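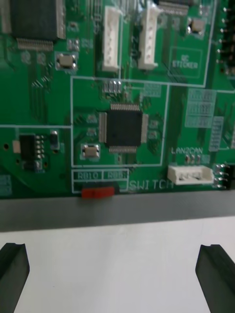
Stindarlow releases its close-range board finder to everyone

After a long summer of testing, and more cups of tea than anyone at the Predstead workshop would care to add up, the small software team at Stindarlow has put out the first public version of Taipe, its planner for robots that have to work close to circuit boards. It went up one morning in September and can be downloaded now, along with the recordings the team used to tune it.

Taipe takes the view from a camera at the wrist, works out how the board is lying, and hands the arm a path for the last short stretch of travel. That last stretch is where many repair and test benches still come unstuck. A fixed camera overhead will get the gripper to the right neighbourhood happily enough, but once the fingers are down near the work they tend to block its view, and from then on the arm is moving on trust.

The new version leans heavily on whatever is printed on the board itself. On the controller board used for much of the testing, the finder picks up the lettering "LAN2CAN" beside a white three-pin connector, and the word "SWITCH" next to the little red switch at the bottom edge, and uses the two together to settle the angle. The white outline around the square microcontroller in the middle serves as a check on both.

"I was very fond of the old method, I wrote most of it, and I was sorry to see it go," said Kartini Khoo, who looks after perception at Stindarlow. "It matched the big black chips and it was lovely and fast. But a lot of boards have big black chips, and if you come in close enough you only get half of one anyway. Lettering is much kinder to us. Even if it's a bit soft on one side, you can usually get a word out of it somewhere."

The recordings published with the release cover 1337 approaches, made over 18 sessions on the same bench with the lights turned up, turned down and, on a couple of bad afternoons, flickering. In the team's own tests the planner now settles on a board position in 90 milliseconds, quick enough to be asked again on the way down if the board has been nudged. If the printed marks disagree with one another the arm stops and waits, and a message goes to whoever is at the bench. Earlier builds used to pick the likelier answer and carry on, and that cost the workshop a few connectors.

Yhon Restrepo, who wrote the path planning side, has also changed how the fingers are handled. They are now treated as part of the view, with their shape masked out before anything else is read, so bevelled or grooved tips no longer get mistaken for parts of the fixture. People using their own fingers will need to record a fresh mask, a job the notes say takes a few minutes with a plain sheet underneath.

The repair firm Prestent has been running an early copy since the spring. Gizella Kocsis, who manages its benches, said her staff liked it best for the log, where each refused approach is kept with the view that caused it, and that she would still like to see better manners around tall connectors.

Those are next on the list, Restrepo said, together with boards that carry hardly any printing at all. The download comes with 21 worked set-ups, and questions can be sent to Fathima Paul through the project page.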